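Haltum Wrist Cable Guard Kit, for Arent two-arm mobile units
Part of the Nygård service range
Status: in stock, ships Monday

What it fixes

Units built before the June change have a wrist cable that leaves the housing on the outer side and hangs in a short open loop. On a bench this does no harm. When the arm reaches over a shelf lip or down near the floor, the loop can snag. Once it is caught, the next wrist turn pulls on the connector, and the hand loses power or data in the middle of a move.

The usual signs are a hand that stops answering while the arm keeps moving, a grip force reading that drops to zero, or fault code 60 in the log. In most reports the hand held its last position. In a few it opened and dropped the part. If you have seen any of these, stop using the arm for overhead work until the guard is fitted.

What is in the kit

Molded cable guard, left or right
Short replacement cable with locking connector
6 screws
Adhesive edge strip for shelf lips
Printed instructions

The screws are the same size as the ones in the wrist cover, so keep the old ones as spares. You will need your own hex driver. Do not use the longer screws from the Bedine gripper set, as they reach the circuit board.

Where snags happen

Open shelving and floor-level work account for nearly all the reports we get.

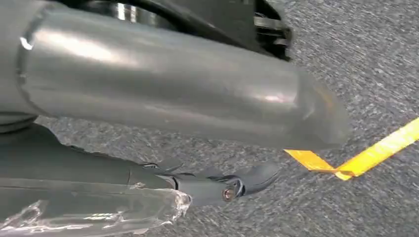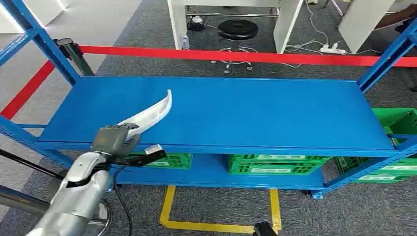

Slots in shelf uprights, crossbars and the rims of crates are the places to check first. Loose material near the fingers is the other one. Tape ends, film and cable ties can work their way into the finger joints and give a grip fault that looks the same in the log. Clear the hand and the floor around the unit before you blame the cable.

Before you fit it

Press the emergency stop, switch off at the main breaker and wait 5 minutes. The hand can hold a charge after the arm goes limp. Support the forearm before you release the wrist, or it will drop under its own weight. Keep fingers out of the gap between the forearm and the gripper.

If the old connector is bent or has dark marks on the pins, do not reuse the socket. Order the wrist board separately and send us the serial number so we can match the revision.

After you fit it

Run the wrist through its full range at low speed with nothing in the hand. The cable should stay inside the guard at both ends of travel. Then run the grip test from the service menu. If code 60 comes back, the fault is further up the arm and this kit will not cure it.

The guard takes up a little room on the outside of the wrist. Saved paths that pass close to an upright should be checked again at low speed before you go back to normal running.

Limits

Rated for surface temperatures up to 80 °C. Not for washdown areas. The guard is a wear part and should be replaced if it is cracked or if a screw boss has pulled out. It does not change the rated payload of the arm.

Does not fit single-arm units or any unit with the cable routed inside the wrist.

Returns and questions

Unused kits can be returned in the original bag. For fault reports, include the log file and the arm side, left or right. Reports go to Heiðrún Bjarnason in service.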